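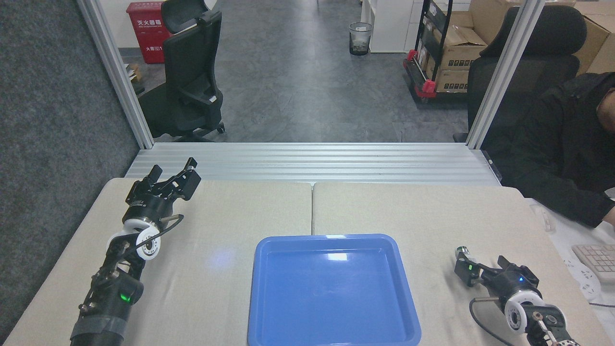
Keep the speed limit in the controller and leave it out of the script, was the first comment back on my draft, unsigned, from the Plostitz side. If it sits in the script, someone will copy the script without it. I had written it the other way around in section 3. Fair point, and I changed it before lunch.

27 May 2019. Most of the day on the rules for the two-arm cells. Cerkent wants one document for both sites instead of the four we have been passing back and forth since March. The old Findness one runs to 61 items, and half of them are about a conveyor we don't have. I got it down to 40 and then cut it again to 16 after coffee. Some of those are really two rules with an "and" in the middle, so I will have to look at that again.

What is in so far: grippers open before a run starts. Tray empty before a run starts. No hands past the front edge of the table while the arms are powered, and powered means the indicator is lit, even if nothing is moving. Cables get checked by hand at the wrist joint, with power off.

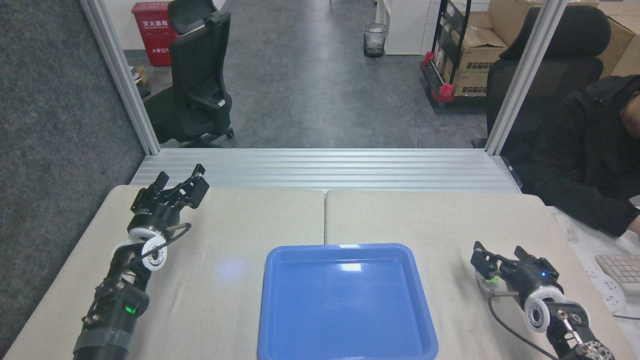 The one I keep going back and forth on is the start position. Findness says both arms "clear of the work area," but gives no distance, so every shift has its own idea of clear. I would like to say each arm stays on its own side of the table seam until the run begins. You can check that by eye from a chair. The trouble is that the Jacobs routine starts with a reach across the middle, and it would need a new first step. I wrote the rule in anyway and put a note next to it.

Also still open – who signs the sheet when a run is stopped by hand. The draft says the operator. Plostitz says whoever pressed the button. Those are usually the same person but I can think of times they weren't.

Tomorrow: split the double rules, fix the numbering, send it out again. Ask about the stop button labels.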